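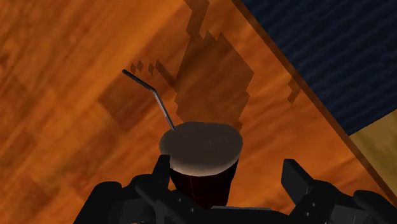

Chapter 4
Reading the Growth of a Tree

Every tree in a temperate climate keeps a record of the seasons through which it has lived. In spring, when water is plentiful, the layer of living cells beneath the bark produces wide, thin-walled cells that appear pale. Later in the year the new cells are smaller and denser, and the wood they form is darker. One pale band and one dark band together make up a growth ring. When a log is cut across, the rings appear as circles. When it is sawn lengthwise, the same rings are opened along their length and appear as streaks, as in the tabletop at the head of this chapter, where lighter amber bands lie between stripes of darker reddish brown. The pattern that a furniture buyer calls grain is, to the forest scientist, a set of dates waiting to be assigned.

The assignment of those dates is the subject of this chapter. Section 4.1 explains how rings form and why some years leave no ring at all. Section 4.2 describes the use of the increment borer, a hollow drill that removes a narrow core from a living trunk. Section 4.3 introduces cross-dating, the matching of ring patterns from one tree to another. Readers who have not completed the exercises on cell structure in Chapter 3 should do so before continuing.

Much of the discussion draws on the Nelton survey, directed by Bilal Sleiman, in which cores were taken from 59 oaks on two facing slopes of the Sultow valley. The oldest core contained 370 rings. Trees on the north-facing slope grew slowly and evenly, while those on the south-facing slope showed groups of very narrow rings that matched from tree to tree. Such agreement suggests a shared cause, and drought is the first to be considered. Insect attack, late frost and the thinning of neighboring trees may also affect ring width, and methods for telling them apart are given in Section 4.4.

Key terms: earlywood, latewood, cambium, increment core, cross-dating, false ring

4.1 How a Ring Is Formed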